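Gallery: The Mixed Bin

Home > Tidying > Gallery > The Mixed Bin

Words by Tharindu Patwary

Every tidying system I have ever been sold has a mixed bin in it somewhere. It goes by other names. In the Liew method it's the "landing box," in the Wonetti booklet it's the "flex container," and in my mother's house it was the drawer you had to open with your hip. You put household things and toys in it together and you promise to sort them later. I've been reading about later for years and I have my doubts.

This gallery page goes with the workshop held at the Flindatthorpe community hall in December, where a fair number of people paid $39 to be told that a mixed bin is a tool. I paid too. My notes come first and the picture is at the bottom, so scroll down if you don't want the grumbling.

What we were told

Gayan Karunaratne ran the afternoon. He is pleasant and patient, he has clearly emptied a lot of closets, and he believes in the mixed bin the way some people believe in cold showers. His case goes like this. Loose objects spread across a house because each of them needs a decision, and people are tired at the end of the day. Give the objects one place to go, put off the decision, and the floors stay clear. Once a week you tip the bin out and deal with it.

I have no quarrel with the first part. The floors in my house do get clear. It's the tipping out I'd like to see some evidence for.

Gayan said that families who stick with it for a year end up sorting 4,000 objects through the bin. I asked where the number came from. He said it was from the Wonetti booklet. I asked where Wonetti got it, and he said that was a good question, and we had a coffee break. I've now read the booklet. The 4,000 is on the back cover in large green type and there isn't a word inside to support it. A sidebar on page two says 2,000, which may be for smaller families or may be somebody forgetting what was on the cover.

The container

People spend far too long on this. The Jelimach catalog has several pages of bins with inserts, lids, label slots and little feet, and half of them are made for people who like buying bins. The workshop advice was better than the catalog's. Get something rectangular, low enough to see into, and plain. Dark colors hide the scuffs. Light ones are supposed to make small parts easier to find, though I've lost enough white buttons in white tubs to want a second opinion on that.

Skip the lid. A lid turns a mixed bin into a storage box, and then it goes on a shelf, and then you move house with it. I have a lidded one from 2 apartments back that I still haven't opened. I know there's a cheese grater in it because I have since bought another cheese grater.

Bowls

I didn't expect to have an opinion about bowls. Gayan's advice was to stand a bowl in the corner of the bin and let it catch the small stuff, so that hair ties and game pieces don't end up under everything else. I thought this was silly when he said it – a container in your container – and I still think it's how you end up with a nested set of problems. But I tried it for a month with an old cereal bowl and I'll admit the small stuff did mostly stay in the bowl.

What he didn't mention is that once a bowl is in the bin, it's also one of the things in the bin. Does it belong there? Is it kitchen? My daughter put it back in the cupboard twice, and she wasn't wrong to.

Round bowls waste the corner they sit in. Square ones fit better, but I don't own a square bowl and I'm not about to buy one from Jelimach to save a triangle of space.

Toys and household things together

This was the argument of the afternoon. A couple at the front wanted two bins, one for toys and one for everything else. Gayan was against it. His reasoning was that if you have to choose between bins you've already started sorting, and the whole idea is that you don't sort while you're standing there with your hands full.

I was on the couple's side. A tape measure and a toy car have nothing to do with one another except that they were both on the stairs. When you tip out a mixed bin the children go straight for the toys, the household things get pushed aside, and you're left on your knees with batteries that may or may not be dead. With two bins at least you could do one of them and feel you'd done something.

Still, I ran both at home, badly and without keeping proper records. The two-bin setup lasted until the Friday. By then both bins were mixed bins. Make of that what you like.

The weekly emptying

The Liew version has a timer. You set it, you take things out one at a time, and each one goes to its room, or to the giveaway bag, or back in the bin if you can't decide. I object to the third choice. It's how the same bicycle bell has been sorted by me on more evenings than I care to think of.

Taking one thing at a time is sound, though. Grabbing by the armful is quicker and it puts everything in the wrong place. Start with whatever is on top and easy to get hold of, and the pile under it makes more sense once that's out of the way. Awkward shapes go next. Flat things at the bottom, such as playing cards and coasters, are miserable to pick up off a hard floor and I usually slide them to the wall of the bin and pinch them there. That tip is mine and it's free.

Wonetti sells a refill pack of 1,000 colored stickers for marking what has been through the bin before. Please don't. You'll be finding stickers on the dog.

Do I recommend it?

As a way of getting things off the floor before guests come, yes, and you didn't need a workshop for that. As a system, I remain to be convinced. I asked the room who had fully emptied theirs in the past month and a few hands went up, one of them belonging to a man who then said he meant he'd emptied it into another bin.

Gayan says I'm judging it too early and that the habit takes a season to settle. Fine. I've put the bin in the hallway where I can't avoid it, the cereal bowl is back in the cupboard for now, and the bicycle bell is on my desk because I've taken it out of circulation by force. If things change by spring I'll update the page and eat my words.

Readers who have kept a mixed bin going for longer than a year, write in. I'd be glad to hear from anybody who has reached the bottom and seen bare floor across the whole thing, and I'd like to know what was the last object out. Please don't write to say you label yours. I've had those letters.
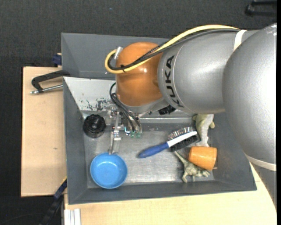

Household items and toys in one dark grey bin, with a round blue bowl in the corner. The scuffs on the floor suit it.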